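Tri des emballages dans une petite cuisine : que faire du papier, des filets et des bouts de scotch ?

Rubrique : Maison et vie pratique - Forum d'entraide Grenard
Posté en avril

miranda84

Bonjour à tous,

Je viens d'emménager dans un appartement à Trelulham, avec une cuisine qui sert aussi de salle à manger. Dans l'ancien logement, tout partait dans le même sac. Ici la résidence a des bacs séparés en bas et un règlement affiché dans le local, mais il n'est pas très clair sur les petits emballages.

J'ai surtout des doutes sur trois choses : les papiers qui entourent les aliments, avec du ruban adhésif dessus, les filets en mousse qui protègent les fruits, et les sachets en plastique fin. Je fais mes courses une fois par semaine et je me retrouve à chaque fois avec un tas sur la table que je ne sais pas répartir.

Je n'ai pas la place pour une poubelle à plusieurs compartiments. Le placard sous l'évier est pris par le chauffe-eau et il reste 30 cm entre le frigo et le mur. Comment faites-vous ? Et faut-il laver les emballages avant ? J'ai lu les deux avis.

Merci d'avance.
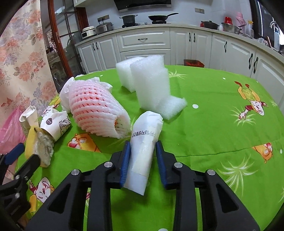 Est-ce que je dois enlever tout le ruban adhésif avant de mettre un papier au recyclage ?
Enlevez ce qui part facilement et laissez le reste. Les petits morceaux collés sont en général retirés au moment de la fabrication de la pâte à papier. Par contre, un papier gras ou taché de nourriture va avec les ordures ménagères, même sans adhésif.

Réponse postée par londatholm

Je complète ma réponse ci-dessus pour le reste de votre message.

Les filets en mousse : chez nous ils vont dans le bac des emballages, mais dans la commune d'à côté c'est non. Il faut regarder la consigne locale, il n'y a pas de règle qui marche partout. Si vous ne trouvez rien, appelez le service déchets de la mairie. J'ai attendu 10 minutes au téléphone et j'ai eu une réponse précise, y compris sur les sachets.

Ces filets peuvent aussi resservir. Je les garde pour emballer des verres quand je prête de la vaisselle, ou pour caler des pots de confiture dans un carton.

Pour le lavage : inutile. Il suffit de bien vider. Un pot de yaourt raclé à la cuillère convient très bien, et si vous tenez à rincer, faites-le dans l'eau de vaisselle déjà utilisée.

Deux erreurs que je vois souvent dans le local de ma résidence :
- les emballages emboîtés les uns dans les autres. Une boîte en carton remplie de pots en plastique sera mal triée, il faut les séparer.
- le recyclable mis dans un sac fermé. Dans beaucoup de communes on le dépose en vrac, sauf si des sacs spéciaux sont fournis.

Pour la place, 30 cm suffisent pour deux bacs empilés avec ouverture sur le devant. Mesurez aussi la profondeur avant d'acheter. J'ai dû rendre les miens, ils dépassaient dans le passage et la porte du frigo ne s'ouvrait plus en grand.

Réponse postée par trelu_sud

une poubelle normale pour les déchets et un grand cabas accroché derrière la porte pour le recyclable. quand il est plein je descends. coût zéro

Réponse postée par cuisine_etroite

Même problème de surface ici, avec presque 20 ans de petites cuisines derrière moi. Ce qui a changé les choses, c'est de prendre une poubelle plus petite. Avec un grand modèle on attend qu'il soit plein et l'été ça sent au bout de deux jours. J'ai maintenant une poubelle de 10 litres que je vide très souvent, et les épluchures vont dans une boîte fermée à part.

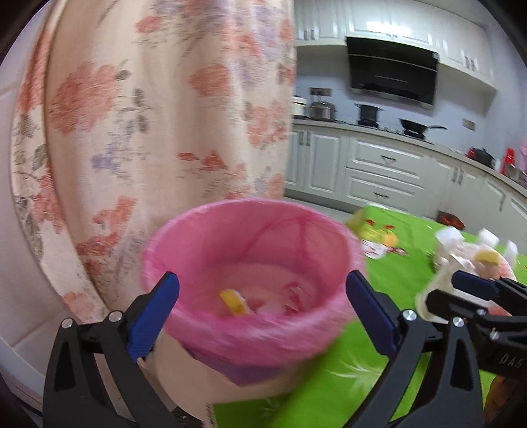

Pour les sacs, prenez-les un peu plus grands que la contenance indiquée. Un sac de 20 litres dans une poubelle de 10 se rabat largement et ne glisse pas au fond dès qu'on jette quelque chose de lourd. Il reste aussi assez de plastique pour faire un vrai nœud. Mettez deux ou trois sacs d'avance au fond, sous celui qui sert, ça évite de chercher le rouleau avec les mains sales.

Je trie au retour des courses, pas au fil de la semaine. Je déballe tout sur la table, je mets les cartons à plat dans un cabas et je descends dans la foulée. Il reste très peu à stocker ensuite.

Je ne suis pas d'accord avec londatholm sur les bacs empilés - celui du bas est pénible à sortir quand celui du haut est plein. Mais si vous n'avez que cet espace, pourquoi pas.

miranda84

Merci à tous. J'ai eu la mairie : les filets vont bien avec les emballages à Trelulham, et les sachets aussi. Je vais commencer par le cabas derrière la porte et je verrai pour les bacs plus tard.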